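From: Siham Erraji
To: clonthorpe-hall list
Date: 2019-08-24
Subject: Re: cups for the November supper, again

Quick one, typing this between two other things so sorry for typos.

Alistair Dow wrote:
> Before we order anything, can someone tell me why we're going back to
> paper? Last year we had the china from the Plimness kitchen and it was
> fine. Heavy, yes. But soup in a paper cup goes soft at the bottom seam
> and I had it down my sleeve two years running. Also who is paying.
> I'd rather rent mugs from Fekete again and wash up like adults.
> A.

Alistair, fair points, in order.

China: Plimness want it back by ten at night, washed. Supper ends at ten. Didn't work last year either, Timo drove it over the next morning and got an earful. Not asking him again.

Fekete: called them Thursday. Minimum rental is 600 mugs now, plus deposit, plus they charge for chips. We had 308 people last time. So no, unless Jörg knows someone there??

Seams: the soft ones were the cheap cups, the ones with the flat glued bottom. The Prenidano ones Imke orders are the plain white 10 oz. Filled one with Jörg's lentil soup, left it on my windowsill through a whole phone call with my mother. Held up fine. Slightly warm to hold, so maybe double them for the kids.

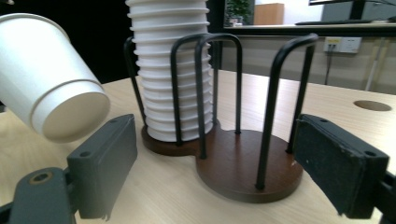
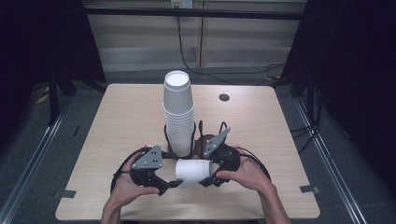
Plain white paper cups: a single one and a tall stack in both.

The bit to look at is the ring just above the base, where the bottom is rolled into the side. If a cup hasn't got that, don't buy it, whatever the guy says.

Money: a case is 2000, which sounds mad but they keep, and the spring fair can have what's left. Comes out of the supper tickets. Imke has the invoice from last time, can you send it round Imke? I can't find my copy.

Storage. NOT the cellar please, the last box went wavy from the damp and we threw half out. Top shelf in the coat room, rim down, sleeves closed.

Trash: we need proper bins by both doors this time, not one sad bag on a chair. The lined cups can't go in with the paper, the town was clear on that. Timo, do you still have the two big green ones?

Still open:
lids, yes or no (I say no)
who ladles
whether we do the cider in the same cups or ask people to bring a mug from home. I like the mug idea, half will forget, then we have spares anyway

If I hear nothing by Wednesday I'm telling Imke to order. Alistair you can bring your own bowl and I will personaly fill it first.

Siham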